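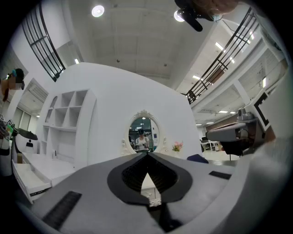
4.2 Player Spending After Disclosure

We compared purchase records from two mobile games, Histeo and Kusgate, before and after item odds were posted in January. Of the 172 players who agreed to share records, 134 made at least one purchase in both periods.

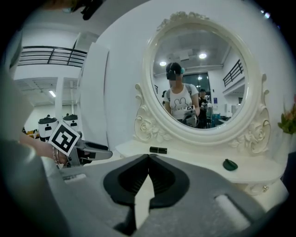 Figure 3. White vanity table and mirror with oval glass.

Spending fell among light buyers – those with five or fewer purchases – but held steady among heavy buyers.

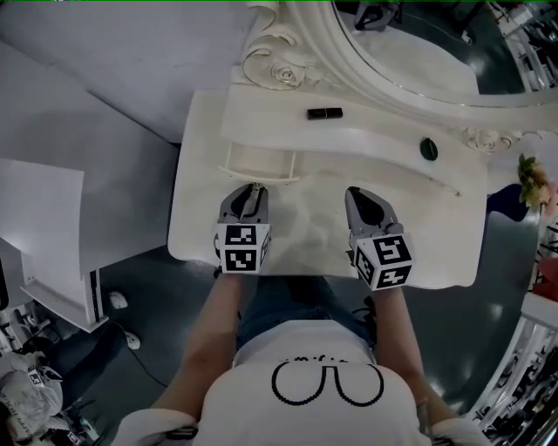 4.3 Limits of the Sample

All players were adults, and both games share one publisher, Adness.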